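Learning to write letters again

16/01/2025

When I moved from Slaoui to Tallville I had a telephone, a laptop and three different programs for sending messages, and I thought this was enough. My family was only 2000 kilometres away and we could speak whenever we wanted. In practice we spoke mostly about the weather and about what everybody had eaten. Then in May my aunt sent me a real letter, two pages in blue ink, and I read it four times on the stairs before I even opened my door.

I answered her the same week. It was more difficult than I expected. My hand was tired after half a page, and I had forgotten how to spell some words in my own language without a screen helping me. I also did not know what to say. In a message you say one thing and wait. In a letter you must continue alone for a long time, and the other person cannot interrupt you with a question.

What helped me was to begin with something very small. I wrote about the baker near the tram stop, who gives me the wrong bread and is so friendly that I take it. After that the rest came more easily. My aunt wrote back that she laughed about the bread, and she told me a story about my grandfather and a goat which I had never heard before.

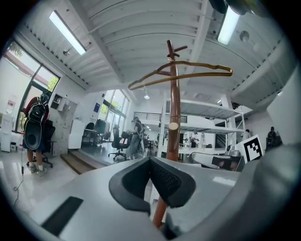 The coat rack, with one hanger on it.

Now I write on most Sunday-like evenings, by which I mean the quiet ones when I have no wish to go out. I buy my paper in a small shop in Ladby, where I go anyway for the dentist. It is called Trurora and it sells pads of 42 sheets, a strange number, but the paper is thick and the ink does not come through. The envelopes I buy at the post office. They are thin, and I don't like them much.

The post is slow. One letter needed 19 days and arrived with a wet corner – I could still read it, except for one line about my cousin's new flat. I asked my aunt to write the line again and she had forgotten what it said.

I keep her letters in a biscuit tin, the oldest at the bottom. Last week I began one to an old school friend as well. I have only her parents' address, so I do not know if it will reach her. I am on the second page and I still have to tell her about the move.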